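Home | News | Interiors | Trade | Subscribe

Unstead adds repair counter for secondhand lamps

Lighting and wallpaper retailer Unstead will start repairing older wooden lamps at its Andau store in February, the company said.

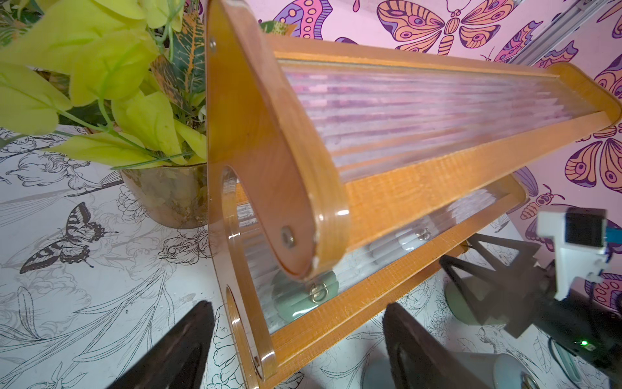

2 min read

The counter will take in lamps bought elsewhere as well as the store's own. Store manager Ilse Buschmann said customers had been asking for the service for years. Repairs start at 65 euros, and rewiring is priced separately. 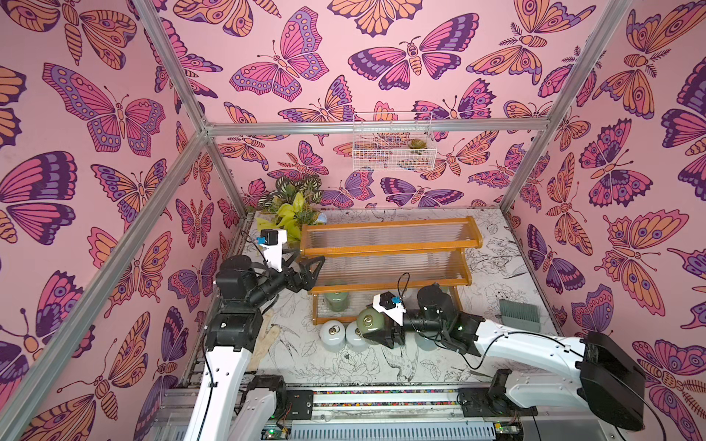 Butterfly-print wallpaper in pink, orange and purple.

Unstead is also giving more floor space to patterned wallpaper. Buschmann said plain papers sold poorly last year, while large prints of insects and plants ran out twice. The wallpaper section will grow to around 900 square feet.

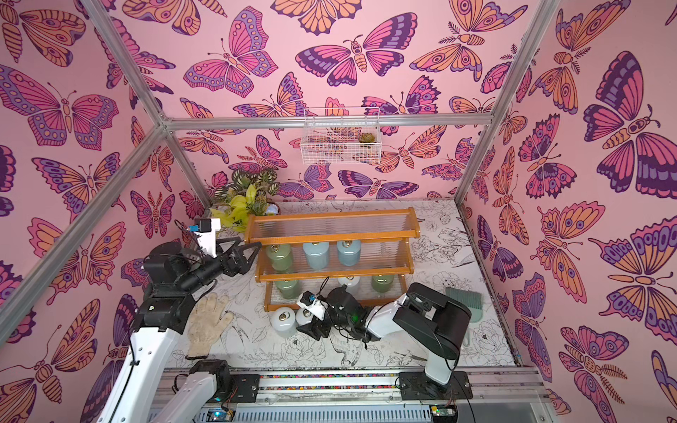
The added space comes from a stockroom that closed last fall. Electrician Rüdiger Wegener will run the repair counter with one trainee. It opens at 10 a.m.

We use cookies to improve this site. Accept | Settings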